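Hondunbridge Sewing Pattern Collection
Data card and reader notes, release 3

Summary

The Hondunbridge collection gathers 454 home sewing patterns for bags, aprons and simple household items. Each record contains the pattern text, a materials list, a cutting layout and a difficulty rating. The collection is maintained by the Nedholm Textile Library and is intended for study, teaching and personal sewing.

Sources

Patterns were contributed by members of the Malabanan sewing circle and by the Girnurham evening school. Contributors confirmed that the work was their own and agreed to its release. Commercial patterns were excluded, as were adaptations of commercial patterns.

Record fields

title - name given by the contributor
category - one of 18 values, listed in categories.txt
fabric - main fabric, lining and interfacing, in yards
notions - zippers, snaps, thread, elastic
steps - numbered instructions, lightly edited for spelling
level - beginner, intermediate or advanced
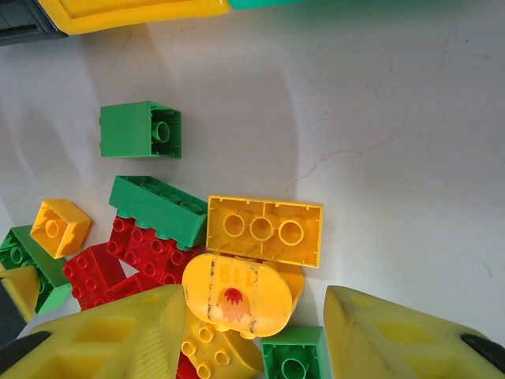
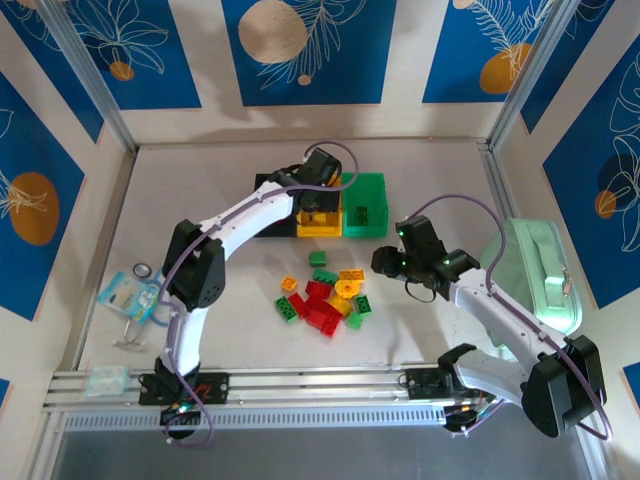 Seam allowances are stored in inches. Where a contributor gave metric values, the original figure is kept in the notes field and the converted figure appears in the steps. Layouts assume fabric 45 inches wide unless the record states otherwise.

Review

Every pattern was read by two reviewers. A set of 10 tote bag patterns was also sewn from start to finish, and corrections were made to the strap lengths in that set. The remaining patterns have not been test sewn.

Known limitations

Difficulty ratings were assigned by contributors and are not consistent between the two groups. Tote bags and zippered pouches are heavily represented; garments are absent. Several older records list interfacing by weight only - users should test a scrap before cutting.

Use and credit

Finished items may be sold in small quantities. The pattern text may not be resold. Please credit the Hondunbridge collection and the contributing group named in the record.

Changes in this release

Duplicate apron records merged in March. Lining measurements added to the drawstring bags. Corrections may be sent to the library's pattern desk with the record title and step number.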